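Search Search this site Go

Catch-all bin

A catch-all bin is an open container, usually kept on or near a table, into which the small loose things of a household are gathered until someone has time to put them away. It is among the humblest pieces of home storage and one of the most useful, and it turns up in kitchens, hallways, dormitories and workshops in nearly every part of the world. The container may be a basket, a wooden tray, a shoebox, a drawer pulled out of a broken dresser or, very commonly today, a molded plastic tub. What makes it a catch-all is the mixture inside.

Names

English has a wonderful supply of words for it. "Catch-all" is the most general. "Odds-and-ends box," "drop basket" and "bits box" are all heard, and many families have a name of their own that no outsider would understand. The related "junk drawer" is fixed in place, and people who write about home storage usually treat it separately. A bin can be carried to the table, emptied, sorted and carried back, and this small freedom shapes nearly everything about how it is used.

Form and materials

Most bins made for the purpose are low and wide, with walls that lean outward a little from the base. The slope lets empty bins nest inside one another and makes it easier to reach the bottom corners. A rolled or folded rim stiffens the top edge and is kinder to the fingers than a cut one. Rounded corners are easy to wipe clean — crumbs and pencil shavings love a sharp inside corner.

Plastic is light and washable. Woven baskets are handsome and quiet to set down, but small things such as hairpins and buttons slip through the gaps, so they are often lined with cloth. Wooden trays are shallow and show everything at once, which suits keys and coins. Metal tubs last for decades and make a glorious racket when a handful of screws is dropped in.

Contents

The contents are what make the subject such a pleasure. In her booklet The Bin on the Table, Kalkidan Mamo recorded everything found in the bins of 47 households in the town of Gebreyes, and listed 1232 separate objects. Paper goods and packets came first, then small boxes and tins, then things for the hair, then writing tools. Food was more common than she had expected, mostly snacks that had been opened at the table and never made it back to the cupboard.

Mamo sorted what she found into residents, visitors and strays. Residents live in the bin and are taken from it when needed, like tissues or tape. Visitors have a proper home elsewhere and are waiting to go back. Strays have no home at all: the single battery, the odd key, the lid of something long gone. She found that strays made up the smallest group but took by far the longest to deal with, and her pages on them are a delight to read. 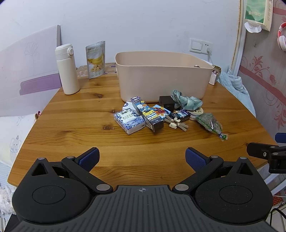

Household items on a wooden table with a pink-beige plastic bin. The heap in front includes a pack of tissues, a plaid scrunchie and a round metal tin.

Sorting

The usual method is to turn everything out onto a clear surface and work from the pile. A table is better than the floor, and a mat or towel underneath will stop round things from rolling away. Large items are lifted out first. Packets go together, boxes and tins go together, and soft things such as hair ties and cloths are set to one side where they will not hide anything smaller.

A different approach comes from Satish Dhillon, a home-storage teacher in Plavinau, whose "one hand" method asks the sorter to pick up a single object and find a place for it before touching the next. It is slower at the start, but there is no second pile to face afterward, and people who have trouble deciding often find it easier. Dhillon advises stopping after 72 objects, whether or not the bin is finished. His students are said to be very proud of reaching the number.

Both methods end the same way. The bin is wiped out, the residents go back in with the tallest at the rear, and the strays are given one more chance or thrown away.

Size

Choosing a size is harder than it looks. A bin that is too small overflows onto the table within days, and one that is too large gets filled simply by being there. Dhillon suggests a bin no longer than the forearm. Mamo, who preferred to measure by weight, thought an empty bin should come in under 300 grams so that a child could carry it full.

Customs and collecting

In Flollach, households traditionally empty the bin in October, before the heavy bedding comes out for winter. Children are allowed to claim any stray that no adult can name, and the best finds are shown off to the neighbors!

Older bins have begun to attract collectors. Those from the Gurkolier works, which pressed tubs in pale, milky colors, are especially liked for their thick rims. Scratches on the inside do not lower their appeal, and many owners keep right on using them.

See also

Junk drawer
Sewing basket
Nesting containers
Spring cleaning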